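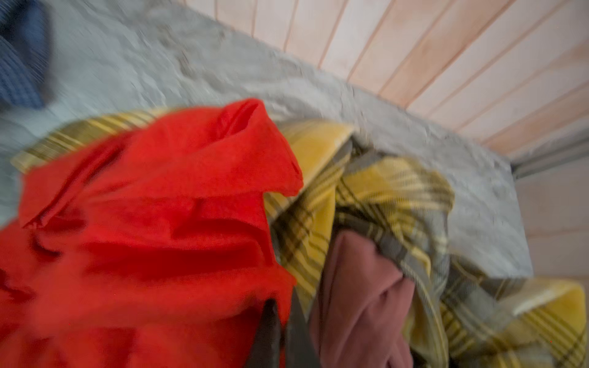 From: Neelam Garg
To: Hayat Court residents list
Date: Apr 17, 2021
Subject: Re: [residents] Laundry room hours and the new machines

Hi all,

Replying to Wycliffe below, and to the three or four people who wrote to me off the list.

On Apr 10 Wycliffe Makori wrote:

> I went down after work on Tuesday and both washers were taken until past nine. Could we go back to the old sign-up sheet? I know it was ugly and people crossed each other out, but at least I knew when not to bother.
>
> Also, is it true the price is going up again? Someone on my floor said Promik wants to change the contract. If so I would like to see the numbers before anyone signs.
>
> One more thing. The dryer on the left has been running cool for weeks. I put in a full load of towels and had to pay twice.
>
> Wycliffe, 6B

The sign-up sheet first. I have no objection and I will print one this weekend. It will cover evenings and Sundays only. Daytime on weekdays is quiet enough without it. Slots are 90 minutes, and if you are 10 minutes late the next person may take the machine. Please write your apartment number and not just a first name. We have two Peters.

On the contract, yes, Promik has sent a new offer. The current one runs out at the end of September. They want to replace both washers and one dryer and lock us in for 36 months. There is also a one-time charge of $975 for the plumbing work, which they say the old valves require. Lionel Mallet asked Bravano for a competing quote and they are coming to look at the room next week. Nothing has been signed, and I will send both offers to the list as soon as I have the second one.

My own view, for what it's worth, is that the plumbing charge is high. Reto Berchtold had a look at the valves and thinks only the cold one on the far washer needs replacing. He is not a plumber, as he asked me to say, but he has done his own kitchen and bathroom.

The left dryer was reported on Monday. The technician cleaned the vent duct and said the heating element is fine. If it still runs cool for you, write down the day and the setting and send it to me – "it doesn't work" gets us put at the back of the line. For the second payment, email me the amount and I will add it to the refund request.

Some smaller things that came up:

Please take your clothes out when the cycle ends. If you find a finished load and need the machine, it is fine to move it to the folding table. It is not fine to put it on the floor, which has happened.

The drain in the corner is for the machines only. No mop water.

Pendo Muriithi in 2A has the spare key for the back door if you are locked out before ten in the evening. After that, call the number by the mailboxes.

Neelam
4C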